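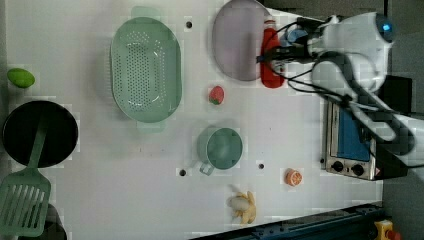
If you catch the early bus from Listby to the Wuvside interchange, you'll want to read this before you set your alarm. Stasport, who run the route, are changing the timetable while the bridge at Cheon is strengthened, and I'm afraid it's going to mean a longer ride for most of us until January.

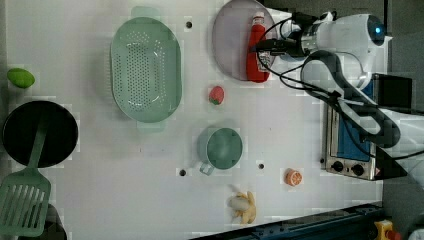

A colander, a plate and a ketchup bottle

The number 42 will go the long way round by the mill, so do allow extra time if you have a train to meet. The first departure moves forward to ten past six (I know, I know!) and the stop outside the chemist will be closed altogether. Please use the one by the library, where there's a shelter and a bench.
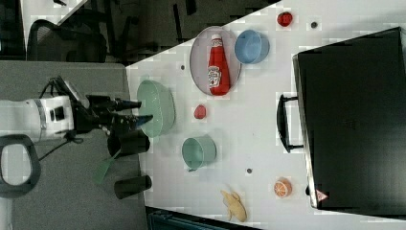

A large green bowl and two black cups

Loïc Masson from Stasport came to our last meeting and was very patient with us, considering how many people wanted to talk about the evening service. He has promised 2 extra buses on school days, and says that 600 printed timetables are on their way to the shops and the surgery.

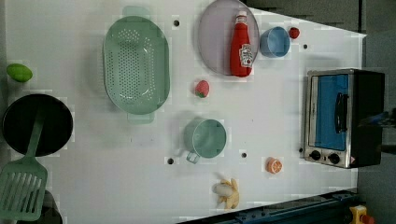
He also asked us to pass on that return tickets bought before the change will still be good on the new route, so there's no need to queue up and swap them. If you'd like a large-print timetable, just ask any of the drivers and they'll bring one along on their next run.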